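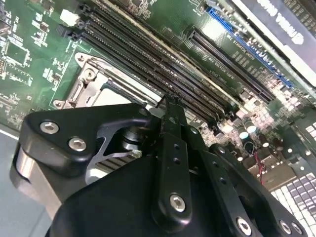

The town that mends things

The bus from Odera drops you by the old corn hall, and if you've come with something broken under your arm you won't be the only one. Sistville has been a mending town for as long as anyone I met could remember. It was boots first, then clocks, then wirelesses, and these days it's a cheerful muddle of everything from toasters to tower computers.

I went with a lamp. It had been my grandmother's, it had not worked since we moved house, and I had been carrying it guiltily from cupboard to cupboard ever since (I suspect most families have one). The woman at the front desk of the Vatport, the long brick building behind the market, wrote it down in a ledger as item 534 and told me to go and get a bun.

The Vatport used to dye wool. When the last of the vats went, the building stood idle until a group of neighbours scraped together £2,175 for the first year's rent and filled it with benches. There are 158 members now, paying what they can, and the oldest is 95 and still does all the umbrellas. She won't let anybody else near them.

What I liked best was how slow it was. People sit with you. They ask when it stopped and what noise it made, and then you get the story of their own kettle, and by that time somebody has found the right screwdriver. The computer bench is the busiest, mostly families hoping to get a few more years out of a machine for homework, and the sewing table runs it close – bring your own buttons, as the tin is mostly odd ones.

Not everything goes home working. A radio that came in ahead of me was past saving and its owner took it very well, though she did ask for the knobs back.

My lamp needed a new flex and a fuse. I paid for the parts, put what I could in the jar and walked back the long way by the river, past the Trandent bakery, where the buns come from. Go early if you want a cheese one. The next open evenings are in May, and the kettle is on from six.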